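Nugroho bimanual cell, Cidik station: pre-run software checklist
Site: Kudusthorpe. Build 2972. Inspected by Wulan Pasaribu, April.

1. Joint limits loaded for both arms: PASS
2. Wrist cables included in the collision model: FAIL. Planner treats the loop as free space. Margin raised until Gramen exports a cable volume.
3. Shared zone lock over table center: PASS, with comment. Lock released 14 ms late in one log.

Cell with the café packing set:

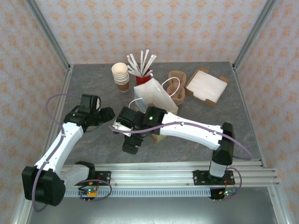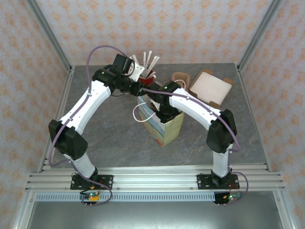
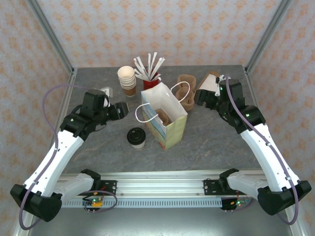 4. Bag pose estimate, upright and on its side: PARTIAL. Handles are still segmented as separate objects.
5. Stop command to zero velocity under 900 ms: PASS
6. Grasp timeout and retry limit set to 2: PASS

Comments (Kartini Govindasamy): Item 2 blocks unattended runs. Attach the planner log to the ticket and recheck item 4 after the next perception build.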